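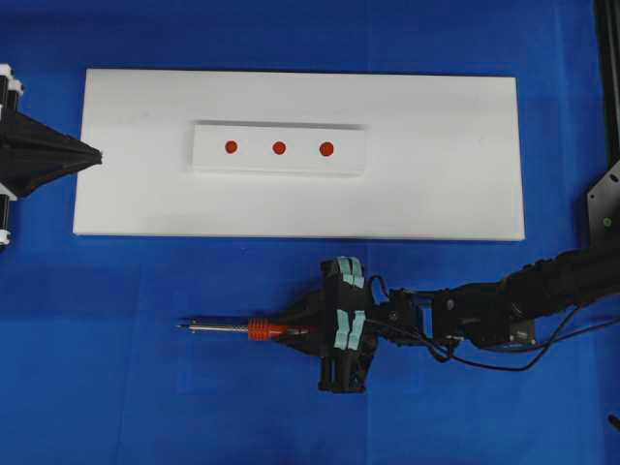 A customer running two arms over one bench asked us for a planner that knows how long the thing in the gripper is, and said the old one planned to the fingertips and left the last stretch to luck. Bunder 2 plans to the tip.

## Bunder 2 tool-tip planner

Bunder is motion planning software from Zandeo for two-arm benches where a gripper holds a long, thin hand tool. It sits between your task script and your arm controller. You give it a target on the workpiece and an approach direction, and it returns a joint path for the arm with the tool in hand — checked against the other arm, the bench and the work.

### What it does

- **Tip calibration.** Touch the tip to a fixed point from several wrist angles. Bunder solves for the offset and stores it with the tool. Redo this after every regrasp, or turn on the camera correction below.
- **Camera correction.** Finds the shaft and tip in the head camera view and adjusts the stored offset before the final approach. Bare metal shafts under strong overhead light can confuse it. Diffuse the light or lower the exposure.
- **Marker targets.** Small round colored markers on a flat part can be used as named targets. White parts on a white board work if the marker color is strong. Set the color range once per part.
- **Second arm as obstacle.** The idle arm is planned around wherever it is parked. Cable loops are modeled as a padded volume that you set by hand.

### Specifications

| Item | Value |
|---|---|
| Arms per planner | 2 |
| Stored tools | 200 |
| Longest path | 1,420 waypoints |
| Input | Python or C++ API |
| Simulation | Toststead viewer, included |

### Limits

Bunder doesn't control force. Contact moves need a controller with its own force or torque limit. Soft surfaces such as cloth are treated as rigid, so leave clearance in the bench model.

### Licensing

Sold per bench, with updates until the following October. The Crăciun gripper drivers are a separate download. Version 1 tool files open in version 2, but tips must be calibrated again.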